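A thread on robots that open fridges, and what happened when one of them lost its grip. Long, sorry. 1/

I do odd jobs on the test side for a small outfit called Prudeton. We don't build arms. People send us their two-armed machines and we run them at household chores until something gives, then write up what gave. 2/

Sonel wanted theirs run on a small fridge. Open door, take bottle from door bin, put bottle back, close door. The sales sheet said 3,000 door cycles without a fault. I've read a lot of sales sheets. 3/

It stopped at 1,533. Right gripper closed on the handle, the arm began its pull, and the jaws let go halfway through. Door carried on swinging by itself, bottles knocking about in the bin, and the arm carried on too, through the space where the door should have been. 4/

That second bit is the one I care about. A dropped handle is a nuisance. An arm that doesn't know it has dropped the handle and finishes its sweep at full speed is how somebody gets a smack in the face while reaching for the milk. 5/
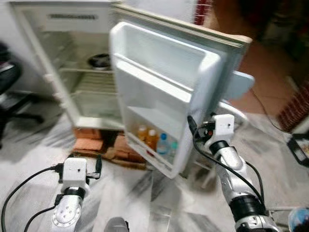 The log says "grasp held" for the whole pull. It goes on saying it for 2 seconds after the jaws had opened. So either the gripper lied to the arm or the arm wasn't listening, and I'd like to know which before anyone puts this in their nan's kitchen. 6/

Sonel's first reply was that the fridge was "not representative". It's a fridge. It has a door and a handle. If your robot needs a special one, put that on the sales sheet in large letters. 7/

Second reply blamed the cable to the gripper. Fair enough, that's at least a theory. We swapped it and ran the job again. Same fault, much sooner. So now it's the firmware, and there's a patch coming in December. There is always a patch coming. 8/

For those asking about the emergency stop: yes, I hit it, and yes, it worked. But I was standing next to it with my hand over the button because that's my job. Most people making a cup of tea aren't. 9/

Someone in my replies says the Memon add-on would have caught this. Maybe. It watches motor current and stops the arm when the load drops off suddenly. I've asked for the figures on false stops twice and been sent a brochure both times. 10/

Also no, I'm not "against robots". I've watched these arms pick a bottle out of a door bin very nicely, over and over. I just don't think a good run tells you much about the bad one, and it's the good ones that get filmed for the website. 11/

What I've asked Sonel for: a check on the jaw position itself, read all the way through the pull, and a slow stop the moment it disagrees with the grasp signal. Neither is exotic. Wernico had both on a much cheaper arm we tested before this one, and that arm had plenty of other things wrong with it. 12/

Until then our report says not to run it with anyone inside arm's reach. They've asked us to soften that to "caution advised". We've said no. 13/

Will add to this when the patch turns up and I've had a go at it. Same fridge, same handle, same bottles. 14/14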